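Our club finally has a rack to work on!

It's a simulated rack, I should say, sitting in a simulated room, and the whole thing runs on a hand-me-down desktop in the back of the computer lab at Jasside. But I've been grinning since we got it loading properly. I joined the robotics club in April thinking I'd be soldering things and driving little wheeled carts into walls. Then the people who run the Hiken challenge put out this year's task, which is server room maintenance with a robot arm, and I volunteered for the simulation side before I'd even finished reading the rules.

The short version of the rules: you get one arm, one rack and 100 attempts, and your score is how many of those attempts end with the arm doing the job without hitting anything. There are 2 rounds, and the second one moves the rack a bit between attempts so you can't just memorize one path (we asked, very hopefully, and no, you can't).
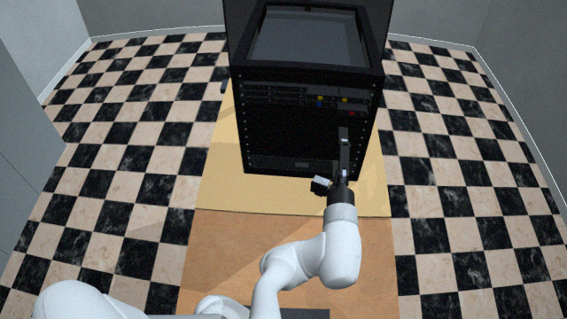 I've been in charge of the approach, meaning everything from the arm's resting pose up to the moment the gripper is close enough to do something useful. It sounds like the boring part and I love it. The gear in our rack is bunched up near the top with a big dark empty bay under it, so there's a lot of open space to come in through, and the red, blue and yellow round parts up there are nice bright things for the vision code to grab on to against all that black. The black is a pain otherwise. Our first edge finder looked at the bay and basically shrugged. I ended up making it look for the rails on both sides, with their rows of pale little screw holes, and working inward from there, and I was so happy with that idea that I called my brother to explain it to him. He sells flooring. He was very patient.

We're calling our controller Derkach, after a bird that one of the seniors heard all summer and never saw. Before that it was just called "new_new_final," so this is progress. The planner underneath is Basell, which an older team left behind with almost no comments in it, plus a settings file of 1113 lines. I have now read every single one of those lines. A good chunk of them set the same value twice! I cleaned up what I could and wrote notes for whoever comes next, and I saved a copy of the old file in case I broke something, which I did, the same evening.
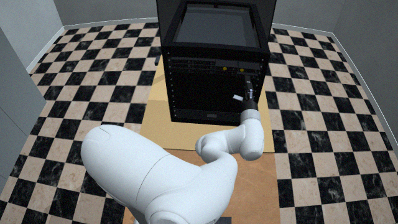 Fine positioning is where I've learned the most. Far away, a small mistake in the wrist angle hardly matters, and up close it's everything. With the gripper inside the right side of the opening and its tip near the underside of the equipment, close to that right-hand yellow marker, there just isn't much room left to fix a bad angle. So I slow the arm way down for the last stretch and let it check itself against the camera more often. I also added a rule that it has to back straight out before it turns, even when a turn would be quicker. I spent a whole week on that, and it's only 4 lines of code. I want to frame them.

Next on my list is lighting. The shadows on the board under the rack confuse my color thresholds, and round two lets the organizers change the lights too, so I need to stop leaning on exact colors so much. If you've done anything like this in a school club, please leave a comment and tell me what worked, even if it's messy. I'm going back in after dinner to try a version that only uses the rails.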